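Broltex Releases Aline, a Remote Teaching Tool for Robot Arms

FUKONCOMBE, 20 May 2021 – Broltex today released Aline, a software package that lets an operator teach a robot arm a handling task by remote control. The operator steers the arm with a handheld controller, and Aline records each run as a demonstration the robot can later learn from.

Aline works with physical arms and with a built-in simulator. New users start in the simulator, where a task can be reset with one button and nothing gets broken. The package ships with 16 practice tasks, most of them built on small objects such as dice and blocks. 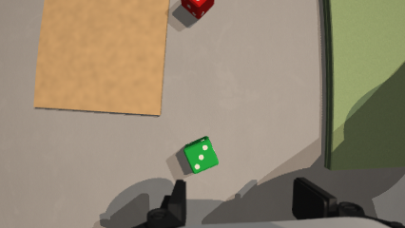 A simulated dice task in Aline, with the gripper near the green die.

"People pick up the controls fast, but they need time to learn how to give a clean demonstration," said Perihan Tekin, product lead at Broltex. "Slow down before the grasp, don't wander, and let go only when the part is down. We wanted them to practice that before they tie up a real arm."

Keskin, a contract packing company, tested Aline for 10 weeks with 18 operators. Two of its packing lines are now set up for remote teaching.

"Our operators know the work, so they should be the ones showing it," said Csaba Jakab, operations manager at Keskin. "Bad runs get deleted and they go again."

Aline is available now from Broltex. Current simulator customers can upgrade at no charge through the end of the year.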